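Tollberg canvas bags – questions and answers

Last updated Dec 20, 2019

Which sizes do you have?
There are two. The large bag weighs 812 grams when it is empty, and the small one 660 grams. Both are in the natural off-white colour. We had also a grey one until November, but the mill stopped to make this cloth and we could not find another that we liked.

Can I wash the bag in the machine?
Please do not. The canvas is not washed before sewing, so it becomes shorter in hot water and the zip will then make waves. Wash it by hand in cool water with a mild soap. Close the zip first, and put the straps inside the bag so they don't twist. Dry it flat on a towel, away from the radiator.

How do I remove grey marks?
Small marks come mostly near the place where the handle is sewn on, as this is where the hand and the coat touch the bag. Use a soft brush when the cloth is dry, then a damp cloth with a little soap. Work from the outside of the mark to the middle. Very old marks become lighter, but some of them will stay.

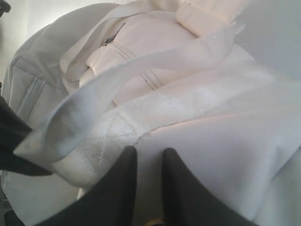
If you use a stain remover, try it first on the inside of the hem and wait one night. We have tested Promum soap and it did not change the colour. Flareo spray left a yellow ring on our sample – we don't recommend it for natural cloth.

The bag came with many creases. Is this normal?
Yes. We fold the bags for the post. Hang the bag by both handles for a day or two with something heavy in it, for example some books. You can also iron it from the inside, with a little steam, but keep the iron away from the zip.

How much can I carry?
We advise 10 kilos at the most for the large bag. If you see a loose thread at a handle, do not pull it. Cut it short and write to us.

The zip is difficult to move. What can I do?
Rub a candle or dry soap along the teeth and open and close it several times. A new zip can be sewn in by Begum, the repair shop we work with. Please ask us for the price before you send the bag.

Can shops order from you?
Yes, but our workshop is small and we make only 800 bags in a year. Write to us early, best before the spring.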